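Shared Desks, Shared Things: speaker notes
March 2026
By Asmaa Alaoui

Good morning, and thank you to Skesthorpe for the room. I speak slowly, so please stop me if something is not clear.

My subject is small: how we keep order on a table that many people use. In our office at Nadton we have one big table, and everything lands on it. Papers, pens, cables, lunch. Casimiro Prieto and I took care of this table for one winter, and these notes come from that time.

First part, the books. (Next slide.) People bring a book from home and leave it for the others. I like this habit very much. The cookbooks travel the most, and a book of fruit and vegetable juices in Chinese is a good case, because even a person who cannot read the characters will open it for the photographs.

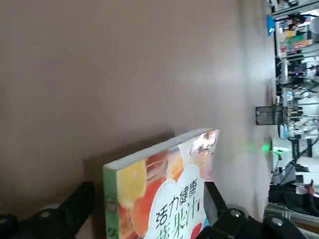 Where should a shared book stay when no one is reading it? On a shelf near the table, standing up, with the spine to the outside. A book lying flat becomes a tray for cups after two days.

We tried a lending list on paper, on page 211 of the old visitor register, and it did not live long. Now the borrower writes a first name on a card and puts the card in the gap. The card system is from the El Idrissi reading room, where I was a member before I moved.

(Pause here. Ask who has a shared shelf at work.)

Second part, the writing things. This is where most of our complaints came from. A person goes to the whiteboard, takes a marker, and it is dry. Then the person puts it back! So the next one has the same bad luck. Our rule is that a dry marker never returns to its place. It goes in the bin and you take a new one from the drawer.

Also the color. We keep red only for corrections and dates, so when you see red on the board you know something has changed.
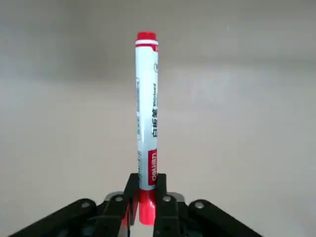
Black is for everything else. Blue we stopped buying, and I still get messages about it from the Pandska team, who are our neighbors and use the same board.

Caps: push until you hear the click. I show this with my hands, people laugh, but please do it.

Third part, the end of the day. We give 20 minutes on the last working day of the month, all together, with music if Casimiro chooses it. In April we will try a shorter time each week and compare.

Questions now, and after that there is coffee in the hall.

Last updated after the rehearsal, A.A.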